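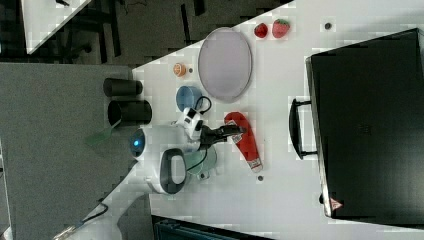
Gray plate, blue cup, strawberries: part of a play kitchen set out on a white tabletop.

Small Dishes, Hard Wear

A play kitchen set is usually bought on its appearance in the box and replaced when the last piece goes missing. Between those two events it gets harder use than most household plastic. The pieces are dropped, stood on, chewed, mixed with sand and put away dirty. Very few buyers look at how the parts are made, and the packaging seldom helps them.

Elmarie Zulu has run the toy library in Stavorbridge for 12 years. It lends 1320 items, and the kitchen shelf turns over faster than any other. Her selection method is to ignore the theme of a set and grade each group of pieces separately: flatware, hollow ware, food, appliances.

Plates come first. A raised rim matters more than diameter. It stiffens the piece, keeps the food on it when a child carries it across a room, and gives small fingers an edge to lift. A flat disc with no rim lies tight to the table and has to be dragged to the edge before it can be picked up. Zulu also prefers a matte surface. Gloss shows every scratch within a month of lending, and borrowers report scratched plates as damaged.

Cups and bowls fail at the lip. She runs a thumbnail around the rim and rejects anything with a mold line that catches. The second check is nesting. Bowls that fit too closely form a vacuum when they are put away damp, and the usual remedy, a table knife, ruins both. A loose fit of 2 or 3 millimeters all around is enough.

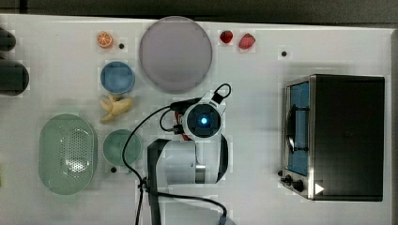
Food is graded by shape before color. Fruit in a closed, rounded form, such as a whole strawberry, has little to snap off. A banana with its peel open in strips is a better toy and a worse object: each strip is a lever, and the strain collects where the strips meet the body. Zulu bends every strip back once on arrival. If the material whitens at the fold, the piece goes back to the supplier. Citrus halves sit between the two. The cut face is flat and stable, but relief between the segments holds dirt and needs a soft brush.

Size variation within one kind of fruit is worth having. Two strawberries that differ in size and shade give a child something to sort, and a replacement from another maker will not look out of place beside them. The Jumer range, which the library bought for some years, made all its fruit to a single pattern. When a piece was lost the substitute was obvious, and children left it in the tub.

Colanders get the longest wash. Small perforations clog with modeling dough, which sets hard overnight. Soaking in lukewarm water for 12 hours clears most of it, and a wooden skewer clears the rest. Metal picks enlarge the holes and leave burrs.

Appliances are the expensive end of the shelf and the part most often chosen badly. On a toaster oven the door is the working component. It will be opened many hundreds of times for each time anything is placed on the rack. The Fundard oven used a pin hinge molded into the door, and once the pin sheared there was no repair. The Mabuza version has a separate steel pin, costs more, and has been on loan since April two years ago with one replacement knob.

For storage, the library uses shallow trays with one layer of pieces in each. Deep tubs are cheaper, but the heavy items settle onto the food, and checking a returned set means emptying the whole tub. Dishes go in one tray, food in another, and anything with a door travels on its own with the door taped shut.

The kitchen shelf closes for its yearly wash on 19th December. Sets still on loan at that point are inspected as they come in.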